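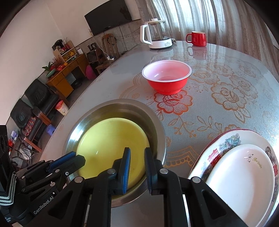
Figure 1. Tabletop dish work with a pair of hand-held grippers.

Applied Robotics: Buying and Judging Automation Services
Handout for Wednesday's session, February 26, 2020
Prepared by Rhonda Poirier and Sajib Jayawardena

Reading a demonstration-data offer

The service under review is Gokley, sold by Vallmont. Gokley supplies recordings of people doing household jobs with hand-held grippers. The buyer uses the recordings to train a robot arm. The arm itself is not part of the offer. Neither is the training. Several of you treated Gokley as a robot vendor in your first drafts, and the cost tables came out wrong as a result. Please fix that before handing in the final version.

What the customer gets

The standard package is a set of episodes. An episode is a single attempt at a single task, from the moment the operator starts recording to the moment they stop. Each comes with:

Video from a camera on each gripper
The position and angle of each gripper over time
Jaw opening over time
A short text label naming the task
A pass or fail mark set by the reviewer

The customer picks tasks from a menu of 36. Most of them are kitchen and dining jobs: stack bowls, move a bowl into a basin, set a cup beside a kettle, clear a plate. There are a few laundry and desk tasks. Custom tasks are quoted separately, and the price list we were given does not say how that quote is worked out.

The tool

The operator holds a gripper in each hand. There is no motor arm behind it. The person's own arms do the reaching, and the jaws do the grasping. When you look at a tool of this type, check these parts first.

Finger pads. Ribbed pads grip smooth dishes better than flat ones, but they wear. Ask how often pads are changed and whether the change is logged. A model trained on fresh pads may close too lightly when the robot's pads are worn.

Linkage. The jaws should stay parallel, or close to it, through the whole range. Play in the pivot pins shows up as noise in the jaw opening signal. Saulius Laur will bring a worn linkage to lab so that you can feel the difference by hand.

Camera position. A camera mounted on the tool sees the fingers and whatever is between them. It moves with the wrist, so the background swings a great deal. That is normal for this kind of recording. What matters is that the camera sits in the same place relative to the fingers on the recording tool and on the robot.

Match to the robot. The customer's robot needs fingers of the same shape and reach. If it has some other gripper, the buyer has to fit new fingers or accept a loss in performance. Vallmont's offer mentions this in a footnote. It belongs in the body of your report.

The trial order

Gajewski, a maker of dish-handling stations for cafeterias, placed a trial order with Vallmont and has let us use the results in class. Names of sites and operators have been removed. The order covered bowl, cup and platter tasks in ordinary dining rooms.

Vallmont delivered over 2,000 episodes. Gajewski's own reviewers accepted 1,816. The rest were turned down for one of these reasons:

Tracking lost for part of the episode
The label did not match the task performed
One hand out of step with the other in the time record
The object left the view of both cameras and the end state could not be checked

Habibur Talukder, who ran the review at Gajewski, told us that lost tracking was the most common and also the hardest to catch, as the video often looked fine. His group found it by plotting gripper position and looking for jumps. You will do the same in lab on a small part of the set.

Note that "accepted" means accepted by Gajewski. Vallmont's own pass marks were more generous. When you compare offers, always ask whose pass mark is being quoted. If an offer prices by delivered episode, work out the price per accepted episode yourself and put both in the table.

Why the room matters

Students often ask why anyone would pay to record in a furnished room when a bench and a plain backdrop would be cheaper. A bench gives clean data that is all alike. Rooms bring daylight from one side, patterned cloth, shiny surfaces, furniture in the background and dishes that do not match. A model that has only seen a plain bench tends to be thrown off by any of these.

Shiny tabletops deserve a section of their own in your report. A glossy cover will reflect a bright bowl or mug, and the reflection can share the color and some of the outline of the object. A detector may draw its box around both. Steel basins cause a related problem, as the rim picks up colors from whatever is near it. Window light adds glare that can wipe out the printing on a dish or the edge of a plate. 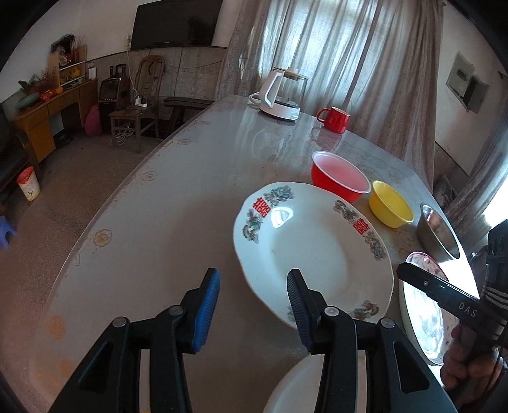
Tracking is affected as well. Many hand-held systems work out their own position from what the camera sees. They look for fixed points in the room, such as corners, printed patterns and the edges of furniture. A reflection moves as the camera moves, so a point picked up on a glossy table is a bad anchor. Curtains are poor anchors if there is any draft. Good software throws these points out, and you should ask the vendor how theirs does it and what happens when too few good points are left.

Two-handed work

Two grippers cost more than one, both in equipment and in operator training. The Gokley offer has two hands as standard and a single-hand option at a lower rate. Decide which one the customer needs by going through the tasks.

Picking up a small bowl by its rim: one hand is usually enough.
Moving a wide platter level: two hands.
Lifting a bowl out of a basin that slides: two hands, with one holding the basin.
Pouring from a kettle into a mug: depends on the weight of the kettle and the width of the handle. A thick handle may not fit between the jaws at all.

Nested dishes need care. If a bowl sits inside a basin, one finger has to go between them, and there may be very little room. Operators learn to tip the bowl first. That is a fine technique, but check that the customer's robot can make the same wrist movement.

Operator training

Vallmont says new operators practice before their episodes count toward an order. It does not say how their work is judged during practice. Orla Sheehan, who trained operators at a competing service, Vastivell, gave us the points she looked for:

Smooth approach, with no stop just above the object
Jaws opened before the reach, to about the width needed
No bare-hand contact with the object during an episode
Objects moved to new places between episodes
Failed grasps kept and marked as failed

The last point is argued over. Some buyers want only clean successes. Others want the failures too, as the recovery after a slip is useful training material. Gokley deletes failed grasps unless the customer asks for them in writing. If your customer may want them later, say so in the order, because deleted episodes cannot be bought back.

Rights and privacy

Recordings made in homes can pick up family photos, mail, screens and voices. The offer promises that faces are blurred and sound is removed. It says nothing about screens or paper on desks. List this as an open question to the vendor. Also find out whether the recordings are sold to one customer or to many. The standard package is shared, and exclusive use costs extra.

For your report

Use the template from the course page. The body should cover scope, tool match, data quality, price per accepted episode, and open questions, in that order. Quote the offer by section number. Where the offer is silent, write "not stated" and do not guess.

Groups that want to compare Gokley with Vastivell may do so, but the Vastivell price list is older and should be marked as such. Drafts go to Sajib. Final reports are due in March, on the date shown on the course page.

Before lab, read the section on jaw opening signals and bring a laptop that can open the sample set. The files are large, so download them ahead of time.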